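Keeping a Small Bathroom Vanity in Order

Most of the clutter around a bathroom sink comes from things that have no set place. A mirror cabinet with open shelves gives you a few places, but open shelves show everything, so it pays to be strict about what goes on them.

Start by emptying the shelves completely. Put everything on a towel on the floor and throw out whatever is dried up, expired or nearly finished. Check the bottom of each bottle while you are at it. A ring of old soap under a bottle will stick to a clean shelf the same day.

Wipe the shelves from the top down with a damp cloth and a drop of dish soap. Dry them before anything goes back. Painted board swells at the edges if water sits on it, and the front lip is where it usually begins.

What goes on which shelf

Bottles go on the lowest shelf. A pump bottle needs room above it for your hand, so if your shelves are adjustable, set the lowest opening first and divide what is left. Ours is the Treloar cabinet and the shelf pins came 2 to a bag, which was not enough. The hardware store had the same size.

Toothpaste can stand upright against the side of a shelf. A tube with a flat cap will stand by itself until it is about half used. After that, put it in a cup.

Leave one shelf nearly empty. You will need somewhere to set down a razor or a contact lens case, and if there is no free shelf it will end up on the rim of the basin.

Extra rolls, refills and cleaning supplies go under the sink, behind the doors. Keep them in a plastic tray so you can pull the whole lot out if the trap leaks.

The basin rim

A wide flat rim looks like a shelf and people use it like one. Try to keep it bare. One swipe with a cloth after brushing your teeth takes care of it, and there is nothing to lift out of the way.

For chrome faucets, use plain water and a dry microfiber cloth. If there is scale around the base, lay a rag soaked in white vinegar over it for ten minutes, then rinse well. Don't use scouring powder on chrome. Around the drain, an old toothbrush does a better job than a sponge.

Open shelves on the left, mirror on the right, and the rim kept clear of bottles:

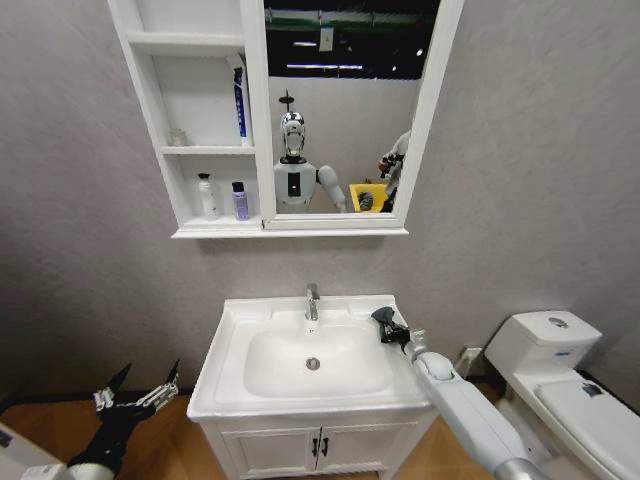
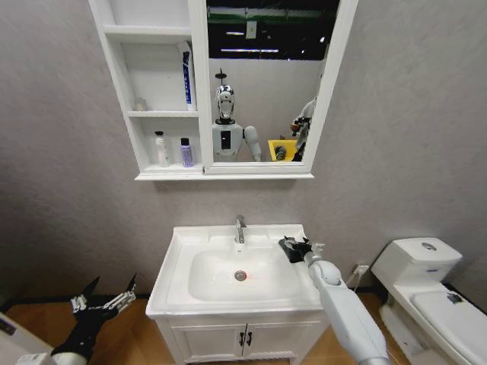 For the mirror, spray the cloth and leave the glass alone. Cleaner that runs down into the bottom edge gets behind the silvering and leaves black spots that can't be removed. Wipe the white frame last with the damp side of the cloth.

Check the wall screws twice a year. We do it in October and again in spring. Hold the cabinet at both lower corners and lift gently. If it shifts, take everything off the shelves before you tighten it.

Cabinet doors that rub in the middle can be fixed at the hinges. Turn the side screw a quarter turn at a time and close both doors after each turn to see the gap.

Last updated June 22, 2021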